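4.2 Wrist camera views during the waste-clearing trials

We come now to the part of the comparison that took the most time and, we would say, taught us the most. The bench tests in the previous section were tidy affairs, with rigid objects set out on a flat board, and on those the two hands came out so close together that a reader might fairly wonder why we went on. The answer is that most of the people who had asked us about the Galindo hand wanted to use it in ordinary rooms, on ordinary jobs, and one job that came up again and again was dealing with office rubbish. We therefore spent a good part of May on waste clearing, using the same arm throughout and changing only the hand and the controller settings that went with it.

Each hand was given 280 attempts, divided between loose items on the floor, items in a bin, and the bin liner itself. The Nulten gripper, with its two parallel jaws, was mounted first, and the Galindo hand, with its several jointed fingers, second. We would have liked to alternate them, but the changeover needed a fresh calibration of the wrist camera every time, and that took the better part of a morning. The Plinness controller ran both, with the closing force limited to the same value and the approach speed left at the setting recommended for shared spaces.

A word is needed on the camera. It sits close in beside the hand and looks along the fingers, so that a large share of every view is taken up by the hand itself. At first we thought of this as wasted picture, and we tried a longer bracket to push the lens further out. The longer bracket did give us a wider look at the floor, but it also knocked against table legs and rims, and we were glad to go back to the short one. Figure 5 gives a fair idea of what the short bracket offers. 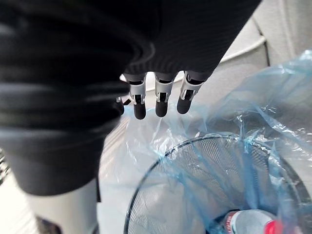
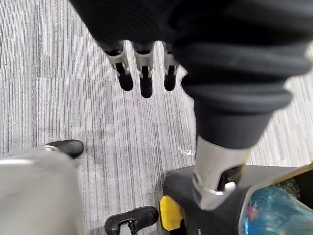 Figure 5. Views from the small camera at the wrist. Top: fingers over a mesh wastebasket with a blue liner, a clear bottle with a red cap at the bottom. Bottom: three fingers pointing down over grey carpet.

Over the whole campaign we kept 1,748 still views of this kind, and went through them by hand to mark whether the fingertips, the target and the nearest edge could all be made out at once. It was slow work, shared out over a good many afternoons, and we are still not sure we always agreed on what should count as an edge. Even so, the general drift was plain enough. Loose items on carpet gave little trouble to either hand, provided they were not so small as to vanish beneath the fingertips in the last stage of the approach. Where the pattern of the carpet was busy, the segmentation step sometimes took a stripe for an object, and we had to raise the threshold by a small amount, which then cost us a few of the paler scraps.

The liners were another matter altogether. Thin plastic film shines, folds and lets other things show through it, and the depth estimate over a crumpled bag would jump about from one reading to the next. The Nulten gripper suffered most, as its jaws must be lined up with a fold before closing and a poor depth reading puts them above or beside it. With the Galindo hand we could be rather more relaxed. Closing several fingers together gathered up film over a wider patch, and a reading that was wrong by a finger's width often did no harm. The price was paid inside the bin, where the broader palm left less room to turn and we had to plan the descent with more care.

We also tried the Grustard add-on light, a small ring meant to even out shadows near the fingertips. It helped in dark corners and made matters worse over plastic, where it added bright spots of its own. After roughly 200 attempts we took it off, and the figures in Table 3 are all without it.

Readers who want to repeat the trials should note that the liner tests are sensitive to how the bag has been fitted. We pulled each new liner over the rim and pressed it down by hand, with no attempt to smooth it, and the results would very likely look kinder to the parallel jaws if the film were drawn tight. The effect of bin shape is taken up in Section 4.3.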